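Category: Press Releases / PC and Console

Treltetti Details Update 30 for Kotaven, With Reworked Power Grid and Salvage Gear

Treltetti has published the change list for Update 30 of Kotaven, its open-world survival role-playing game. The update replaces the settlement power system, adds a new questline in the Dirik lowlands and rebalances salvaged armor. It will be released in April on PC and consoles at no charge to existing owners.

Settlement power is now calculated per circuit. Under the previous system, all generators in a settlement fed one shared pool, and an overload shut down every connected device. Players can now divide a settlement into separate circuits, assign a priority to each and set a load limit. Existing saves are converted on first load, with all devices placed on a single circuit.

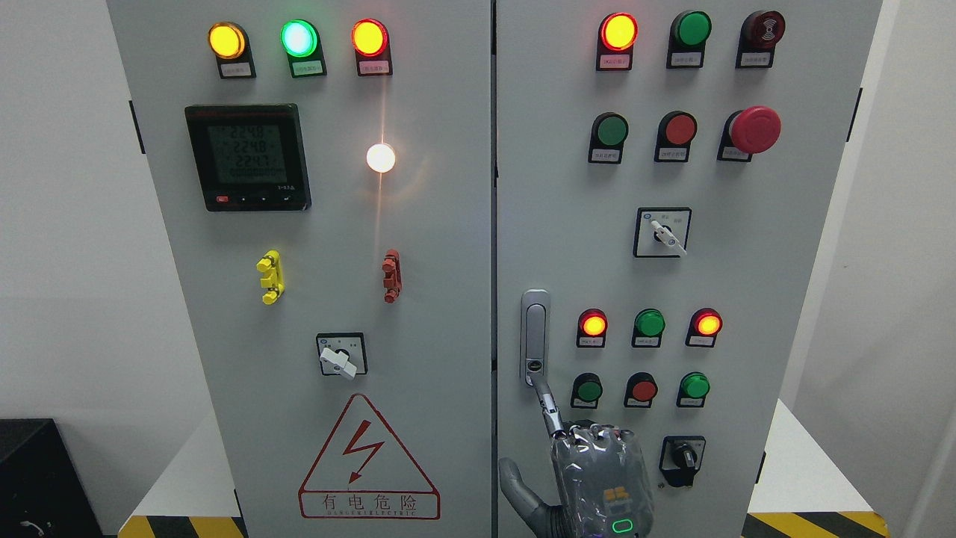
Circuits are managed from a substation object, unlocked at engineering rank four. Its build cost is 45 units of scrap copper and one intact relay. Relays can be found in industrial locations or bought from traders in Mthembu, the game's second-largest town.

"The old pool was simple to learn, but it gave players very little information when something failed," said Osian Harries, systems designer at Treltetti. "A fault is now reported on the circuit where it occurs, and the rest of the settlement keeps running."
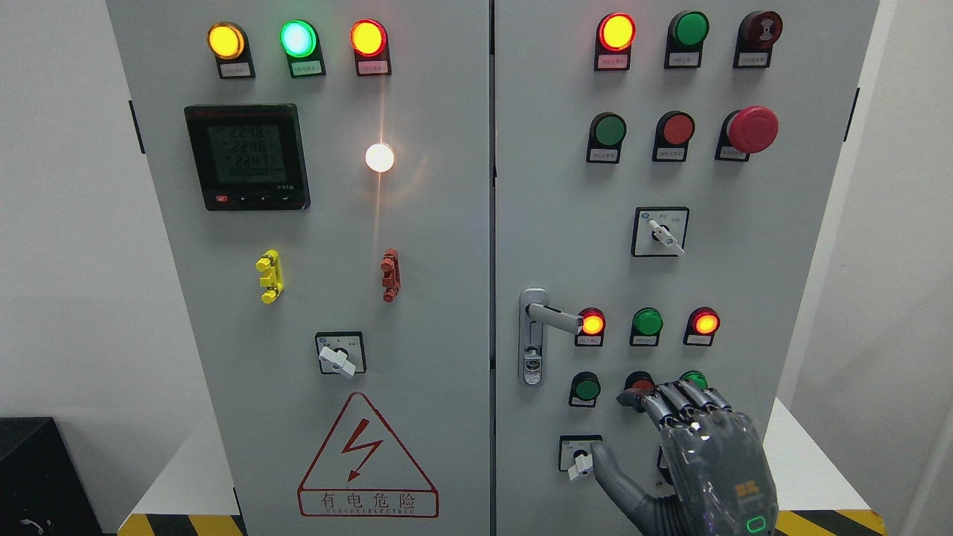
The status interface has also been rebuilt. Each substation carries its own readout and no longer opens a full-screen menu. The layout follows the conventions of ordinary switchgear, with amber, green and red lamps in a row across the top of the door and a digital power meter below. Players using a color vision preset will see a text label beside each lamp.

The Dirik questline begins at character level 12 and includes 161 new lines of recorded dialogue. It can be completed without combat. Salvaged armor now loses durability by hit location, and repair kits restore only the selected piece.
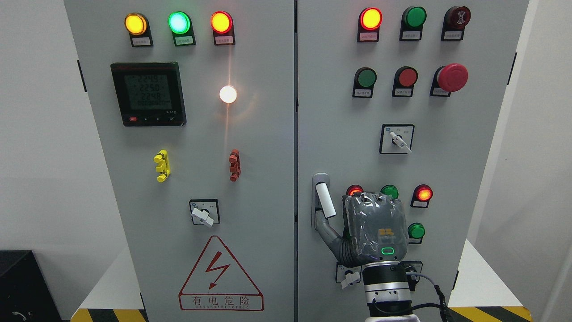 Environment art in the Dirik power station has been revised to match the new system. Interactive cabinets can be identified at a distance by their light-gray doors and by a base striped in yellow and black, the same hazard marking found on real equipment. Non-interactive cabinets use a darker finish. "Testers were trying every door in the building," said Maribel Villca, lead environment artist. "The marking tells them where to stop."

Update 30 also resolves 836 reported issues. Mods that alter generator output will need to be recompiled.

Related
Kotaven Update 30: Full Change List
Converting Older Saves to the Circuit System
Mthembu Trader Inventory Changes
Treltetti Opens Mod Tools Beta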